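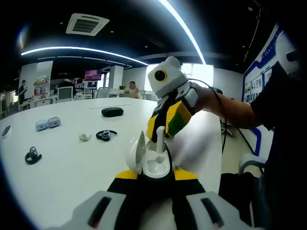
Figure 3.1. Earbuds, ear-hook earphones and closed charging cases on a white oval table.

June
By Shabani Mwakyusa

Chapter 3: Small Things on a Shared Table

A large table in an office attracts small objects. In the morning the table is clear, and by Friday it carries cases, cables and earphones, and people ask each other which one is theirs. In this chapter we study how such objects are sorted and put back in their cases.

We begin with the word "pair." Two earbuds and one charging case are a set, and the set is only complete when each earbud sits in its own cavity. Left and right cavities have different shapes. An ear-hook earphone has a curved part, so it does not fit in the case of a stem earbud, even when the colors agree. 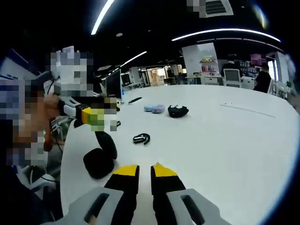 Figure 3.2. A lavender case beside a round black plush toy with googly eyes.

Not every object on the table belongs to a set. A stylus or a soft toy stands alone, and we should give it a place of its own before the sorting starts. At the Sutgate office, where Jeptoo Mussa teaches the Tilbridge course, the learners use a tray with 12 sections and keep one section for such single things.

Closed cases make another difficulty. From outside, two cases of similar shape and pale color are easily confused.

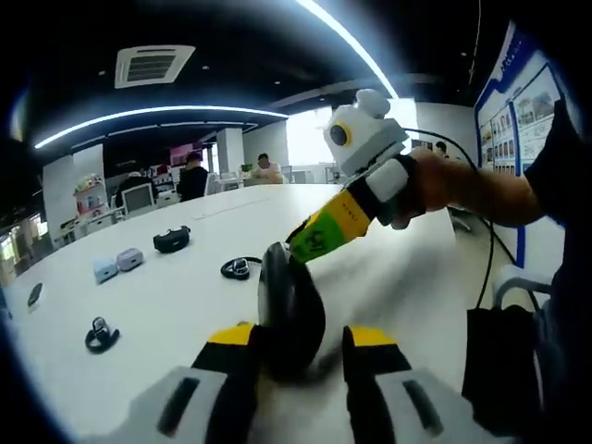 For this reason the learner places similar cases side by side and compares them before opening any. Bands and other wearable items go in a separate group, away from the cases.

After reading this chapter, you should be able to do Exercises 1 to 9.

Related chapters
Chapter 2: Labels and Trays
Chapter 4: Cables and Their Bags
Chapter 5: The Masanja Storage Plan

14 shares | 9 comments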